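We gave up the mugs in December. There were too many of them, they lived in a cabinet over the sink that nobody under five foot six could reach, and after every get-together I had a dishwasher full of them and a second load waiting. I packed most of them up and drove them to the thrift store. What I kept was two for me and one with a chip in the handle that I like.

For company we now use stacking cups. I had already been buying sleeves of paper ones for the card nights, so I looked up what I'd spent, and over a year we had gone through 900. That was more than I would have guessed. The cups I have now came from a few different places, so they don't match. Some are pale green, some are white and a few are brown. I don't mind that. People remember their color and I find fewer half-full cups on the windowsill at midnight.

The main thing I've learned is to keep the stacks short. A tall stack saves shelf space but it leans, and the bottom cups stick together so you end up twisting and pulling while someone stands there waiting for lemonade. Three to a stack comes apart easily. It also fits the low shelf next to the fridge, where the kids can get at it.

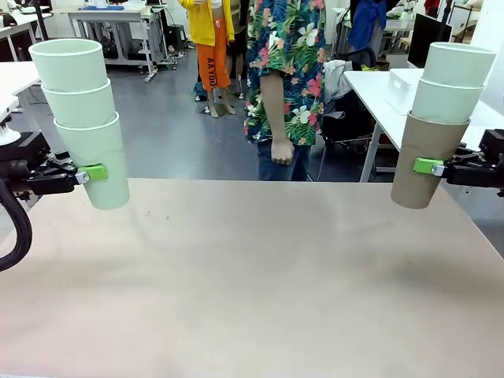
Elsie Kerslake wrote in to say I should sort by color before stacking, or the odd ones end up on the bottom and never get used. She keeps hers in a bread box with the lid off and says the same few cups went round for a whole summer before she noticed.

She has a point about the bottom ones. I've started putting clean cups underneath and taking from the top, which takes a few seconds longer when I'm putting things away. Sorting by color I can't see myself keeping up.

I still need something to line the shelf. The old contact paper is peeling at the front corner and crumbs get under it. I bought a roll of cork liner and it turned out an inch too narrow, so it's going in the junk drawer instead. If you know of one that comes wider and wipes clean, leave a comment.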